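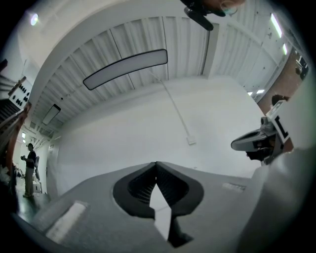

Drorkholm Folding Step Stool, 11 Months On

Posted by Nour Shboul, May 13, 2020

I bought the two-step Drorkholm last June for $56. The older Pradach stool it replaced had a cracked foot and wobbled on tile.

The Drorkholm opens with one hand and locks with a click. The top step is deep enough for a whole shoe, so reaching the high kitchen shelves is easy. Folded up, it slides in next to the refrigerator.

The rubber feet leave gray marks on a light floor. They wipe off with dish soap. One rivet on the left hinge has started to squeak, and a drop of oil keeps it quiet for a month or so.

Dima Srour has the Wornitz, which costs $40. It's lighter and easier to carry upstairs, but the steps are narrow and I don't like standing on it in socks.

The instructions are one folded sheet with very small print. You won't need them, except for the part number if you order new feet. Mine is 2519. Bitar sells the feet in pairs.

I would buy it again at this price.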